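Setting Up a Door-Opening Task in Simulation Before It Goes to the Night Shift

These notes cover how we prepare a new task for the mobile arm at the Thaler site. They assume you have the Gestau workspace installed and can log in to Jindex.

The background matters for the settings. The sample runners used to open every door on the storage corridor by hand, 191 times on a busy night. The arm now takes the late rounds. The runners keep the day rounds and handle exceptions, so the person on shift needs to know what the arm will do at a door and when it will give up. Write the task with that person in mind.

1. Measure the door
Record the handle height, the handle side, the swing direction and the closing force. Measure the force at the handle, with the closer connected. Walter Mosquera keeps the gauge in the maintenance cabinet. Enter the values in Gestau under Room, then Openings.

2. Build the room
Start from the small room template. Keep anything mounted on the wall near the door, notices included. Paper on a real wall changes what the camera reports, and a bare model will pass tests that the real room fails.

3. Set the view
Use the wrist view with the wide lens profile. Straight edges will bow toward the sides. Do not correct this in the model – the arm is trained on the uncorrected view.

4. Set the limits
Maximum pull is 18 newtons. Retry count is 2. After the second retry the arm backs off, stops and calls the shift phone. Do not raise the retry count to clear a failing test. Earlier versions allowed more, and the runners spent their time standing behind an arm that would not let them through.

5. Run the batch
Run 14 starting positions per door. Save the failures with their logs. Shanti Ahuja reviews them together with one runner from the shift that will use the task. The runner can reject it.

6. Write the shift card
One side of one page. State which doors are covered, what the call means and how to release the arm by hand. Rosalie Gruber has the blank. Changes to a person's round go on the same card, so a runner who loses a corridor sees it before the shift starts.

Before you submit, open the wrist view once more at the starting position and check that the door is clear between the fingers. If a finger covers the handle at the start, move the base and run the batch again.

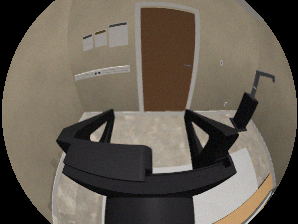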